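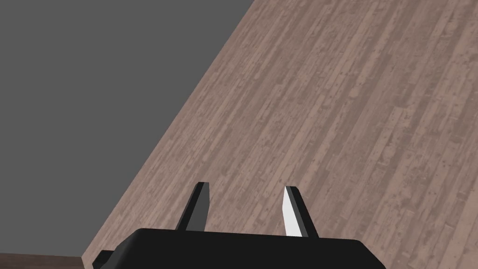
Windier open house, who else went?
Print this thread | E-mail to a friend

lkincaid, 4/26/24
Well, I finally got myself over to the Windier open house, and I'm so glad I did! The drive is 12 miles for me and the parking was easy (bring 3 dollars for the lot). Corinne Delacroix ran the demo on the simulator and was patient as could be with all of us. You look down past the two gripper fingers at a make-believe table with a wooden box on it, and a blue card lying off to the side, and before long I was leaning in my chair as if that would help. I loved every minute of it, and the cookies were good too.
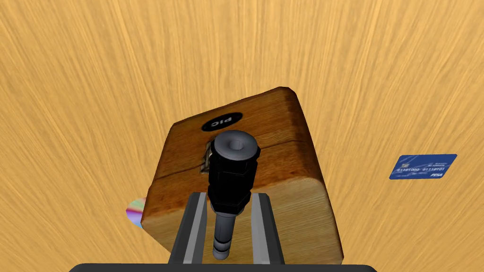
Re: Windier open house, who else went?

torquil_y
Glad you had fun, Loretta, but I came home a bit let down. I went to see a real arm pick up real things, and we got a computer picture of one. Anybody can make a cartoon gripper behave. Corinne is a lovely person and I told her the same.

Re: Re: Windier open house, who else went?

latrice_h
I have to stick up for them here, Torquil. My nephew learned on a simulator for a whole November before they let him near the real thing, and he says he'd have broken plenty otherwise. Besides, I liked the quiet parts best, when the fingers were open with nothing between them and you had that long plank surface and the mountain picture lying flat on it.
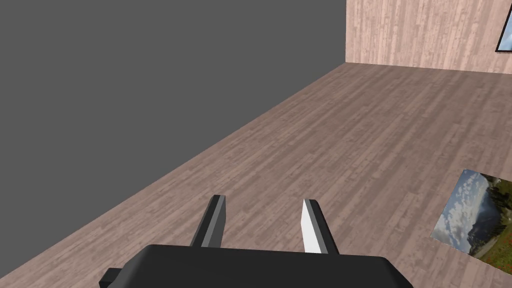
I could have sat there another hour, and I did ask Corinne if there's a list for the next one. There is, it holds 100 names, and you sign up at the front desk.

torquil_y
Fair enough, put me down. I'll still ask about the real arm, though!

Contact the moderators | Copyright Stelinine Hobby Boards | Back to top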